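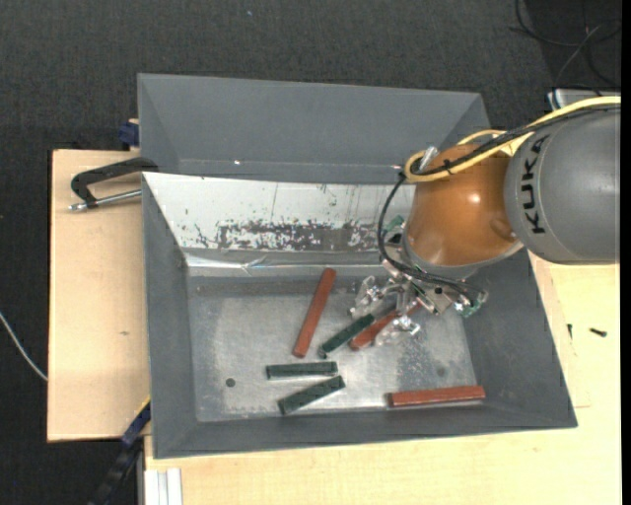
Kalletti: Software for Mixed Bar Picking
Progress report to the Drulari Fund
Submitted by Mortimer Van Dusen, software lead, Brikuvham
9 November 2021

Status in short

The perception and grasp planning modules are running together on the test cell. The motion planner, Mbeki, has replaced the old scripted paths for all moves in and out of the bin. The data logging work is finished. Recovery after a missed grasp is behind schedule and is the main item for the next period. Spending is in line with the plan and we are not asking for a change to the budget.

Work since the June report

In June the software could find a bar lying by itself and send the arm to a point above it. It had trouble as soon as two bars touched or one lay near a wall. Most of the effort since then has gone into those cases. We have kept to the two bar colors named in the proposal, reddish-brown and dark green, scattered in the gray bin with no fixture or tray.

Perception

The detector now gives each bar a center, a direction and a length, along with a score for how much of the bar it believes it can see. The June version fitted a box around each blob of color. When two bars of the same color met end to end, it would return a single long bar, and the planner would then try to pick it up in the middle, where there was nothing to hold.

The new version looks for the long edges first and the color second. Bars that cross or nearly touch are split at the point where the edges stop lining up. It is slower than the old method, but the time is small next to the time the arm takes to move.

Reflections are still a problem. The back panel slopes down to the floor of the bin and is bright enough to produce false edges, mostly along the seam at its foot. The floor is scuffed and some of the marks come up as short, faint candidates. We tried a fixed mask over the seam and dropped it again, as it also hid real bars lying against the back. The current build compares each candidate with a stored view of the bin with nothing in it and lowers the score of anything that appears in both. This removed most of the false detections. The stored view has to be taken again whenever the bin is moved or the lights are changed, and the operator screen now shows when it was last taken.

We labeled 1,000 images by hand for tuning and testing. They include a share of deliberately awkward layouts: bars along the walls, bars under other bars, and bars partly hidden by the gripper itself. The last group was added after we found that the system was sometimes working from an image taken before the arm had fully cleared the bin. The timing fault has been fixed in the controller, but we kept the images in the set.

Grasp planning

For each bar the planner proposes a set of grasp points and checks each one against a model of the gripper. The June model was a plain box, and it ruled out a lot of good grasps near the walls. The present model has separate shapes for the fingers, the bracket assembly and the wrist, and it also has a loose envelope for the cables that run over the wrist. The cable envelope is larger than it needs to be. We would like to tighten it once we have measured how far the loop moves during fast turns.

The fingers are clear, and the camera does not see them reliably. We had planned to check finger position from the image before closing. That idea has been put aside. Finger position is now worked out from the joint readings and the gripper model, with a calibration check at the start of each run.

Bars lying almost flat along the front wall remain the hardest to plan for. The sloping wall leaves little room on one side, and the planner often has to tilt the wrist to find a grasp that passes the collision check. Where no grasp passes, the bar is marked as deferred and the planner goes on to the next one. A deferred bar is looked at again after every pick, since its neighbors may have been moved.

Motion planning (Mbeki)

Mbeki plans the approach, the descent into the bin and the way out. The collision map holds the bin, the second bin section behind it, the boards and tabletop, and the clamps on the left side. The clamps were missing from the first map. We caught this in simulation and added a step to the setup procedure in which the person starting the run confirms the position of anything fastened to the bin or the boards.

Descent speed is now set by distance to the nearest surface in the map. In practice the arm moves quickly down to the rim and slows down inside. An earlier version slowed down too soon and made each cycle longer than the one in June. Planning failures are written to the log with the full map attached, so a failed plan can be replayed at a desk without using the cell.

Logging and tools

Every attempt is stored with its images, the chosen grasp, the planned path, the joint readings and the result. There are 3,173 attempts in the log as of this report. Results are entered by the software where the gripper reading is clear and by a person where it is not. We have not published success rates from this set. It covers several builds of the software, and an average across all of them would not say much about the current one. A run on a single frozen build is planned for the next period and will be reported in full.

The replay viewer is in daily use. It steps through an attempt and draws the detected bars and rejected grasps over the image, with the reason for each rejection. The export to spreadsheet that Drulari requested works, though the column names still need tidying.

Problems and delays

Recovery after a missed grasp was due this period and is about 6 weeks late. The present behavior is to lift the arm out, take a new image and start over. It is safe but slow, and it can repeat the same failed grasp if the bar has not moved. The fix is a short memory of failed grasps for each bar. The hard part is knowing that a bar in the new image is the same one as before when its neighbors have shifted. A first version runs in simulation.

We also lost time to a driver update on the vision computer that changed the order in which images arrived. The driver version is now fixed for the rest of the project and any update has to pass the replay tests first.

Next period

Finish recovery and move it from simulation to the cell.
Measure the cable movement and reduce the envelope in the gripper model.
Freeze a build and run the acceptance test in section 7 of the agreement.
Add bars of mixed length, if the acceptance test is complete.
Write the operator guide. The setup part is drafted.

Decision needed from Drulari

The agreement asks for the acceptance test to be run under steady lighting only. We suggest adding a second run with the room lights changed partway through, with the stored bin view left as it was. We expect worse results on that run and would want it reported separately. Please confirm whether this should be added before we freeze the build.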